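Unit 4: Work Surfaces and Portioning for Cold Service

Course handout, Catering Operations 1. Tutor: Tapio Kemppainen

4.1 Scope

This unit covers the setting out of bread and bowls before service where no fixed counter is available. It applies to temporary serving points, demonstration areas and teaching rooms. Fixed kitchens are dealt with in Unit 6. Students should have read the notes on hand washing and surface cleaning before the Thursday practical.

4.2 Terms

Working surface: the flat area on which items are placed and moved.
Station: the working surface together with the clear space on all sides of it.
Receiving vessel: the bowl, basket or tray into which items are transferred.
Reference grid: any regular set of lines used to fix the position of items on the surface.

4.3 Choice of surface

A surface must lie flat, stay in place when items are moved across it, and show crumbs clearly. A printed grid is useful for teaching, as positions can be recorded and repeated between groups. Cutting mats made for paper and fabric work are suitable for layout exercises only. They are not to be used under food that will be eaten. Rolls used in layout exercises are collected in the marked bin at the end of the session.

Carpet is acceptable beneath a mat for layout work. Thick pile allows the mat to dip under a heavy bowl, and the bowl may then lean. Check by pressing lightly on each corner of the mat before anything is placed on it.

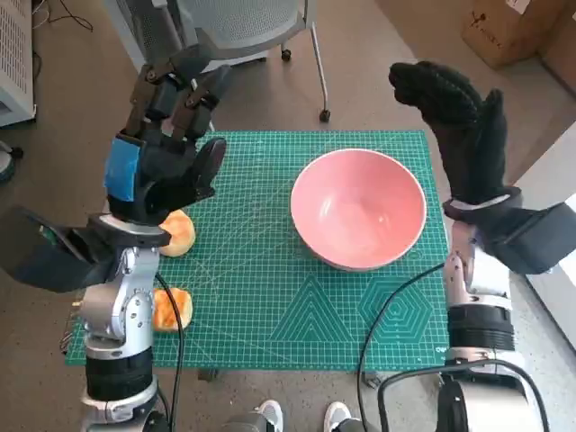

CATERING OPERATIONS 1 / LAYOUT / BREAD AND BOWL

4.4 The two-sided layout

Bread is placed on the left of the grid and the receiving vessel on the right. The two rolls are of different shape, one round and one flatter and more rectangular, and are set one above the other on the mat. The bowl starts empty.

A pink bowl with a thin white rim stands out well against a green mat. Where bowl and mat are close in colour, the edge is harder to judge and items are more often dropped short. The bowl should be deep enough to hold a roll below the rim.

Shape affects handling. A round roll is gripped at its widest point and lifted straight up. A flatter roll is gripped across its short side, with the fingers as low as the surface allows. Glossy crusts flake under pressure, so grip should be no firmer than is needed to lift.

4.5 Procedure

1. Lay the mat and check the corners.
2. Place the bowl and note its grid position on the record sheet.
3. Place both rolls and note their grid positions.
4. Move the round roll to the bowl.
5. Move the flatter roll to the bowl. It should not rest on the rim.
6. Record any crumbs by grid square.
7. Return all items to the noted positions and repeat with the other hand.

4.6 Sizing the receiving vessel

Capacity by volume is a poor guide for bread, which does not pack closely. For the exercises in this unit, allow 400 ml of bowl volume for each roll. A 1,520 ml bowl is therefore rated for three rolls. The remainder is left as clearance and is not counted towards a fourth.

For trays and baskets, use the tables in Unit 6.

4.7 Record sheet

Enter the start position of each item, the hand used, the order of transfer and the final position. Positions are given as column first, then row, counted from the corner nearest the left hand. Leave no box blank; write "none" where there is nothing to record. Sheets without start positions will be returned unmarked.

4.8 Preparation for the next session

Read Unit 5, sections 5.1 to 5.3. Calculate the rated number of rolls for a 4,000 ml bowl using the rule in 4.6, and bring the working with you.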